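Gente, saiu resultado novo do pessoal do Demus e eu fiquei animada! Eles treinaram a política só com demonstrações feitas com garras de mão (nada de teleoperar o braço): 275 gravações de abrir e fechar armário, em 9 salas diferentes.
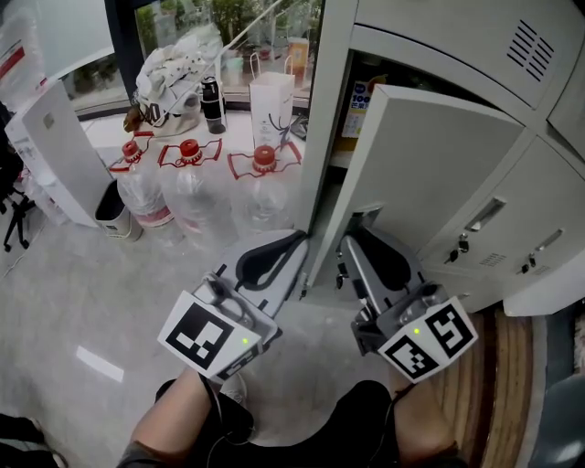
Um leitor de Prernton achou pouco e perguntou se aquilo aguenta um armário que o modelo nunca viu. Boa pergunta! Em Brarnitz testaram 19 portas inéditas, e a conta completa sai em agosto.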